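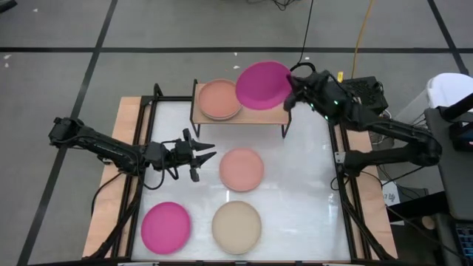

Inden asked at the last review whether the plates could just be left in one pile and skip the shelf, and the short answer is that we tried it and went back. A single pile is fine for storage. It is slow when people want one color out of the middle, and the lower plates get scuffed from being pulled.

Progress report, Kerard shared kitchen, tableware and storage
Reporting period ending May 2022
Grant held by Gurkomden

Work done

The tableware inventory is finished. We hold 426 pieces, counting plates, bowls and cups. Chipped and cracked items came off the list before the count, and 24 plates were written off.

Plates are now sorted by color. The salmon-orange ones are stacked on the low shelf with the light wooden top and black metal ends. The purple ones are to go on the same shelf, next to them. The shelf is narrow for plates of this size, and a stack can overhang the back of the wood a little. We looked at a deeper shelf from Mahuika but have not ordered it — the price went up after the first quote and the current shelf does the job if stacks are set down straight.

Stack height is limited to 5 plates on the shelf. Anything above that goes in the lower cupboard.

Work not done

Labels for the cupboard doors are late. The first set was printed in the wrong size and has been sent back.

The bowls are counted but not sorted. They come in more sizes than the original plan allowed for, and we need two more bins before we can start.

Spending

Spending is inside the approved budget. The only change is a small move from the labels line to the bins line, which Gurkomden agreed to by email. Receipts are attached to the financial form.

Next period

Sort the bowls, fit the labels, and check the plate count again in September. If breakage stays at the present level we will not ask for replacement plates this year. We would like a decision on the deeper shelf before the next report — the quote from Mahuika has to be renewed if we want to keep it.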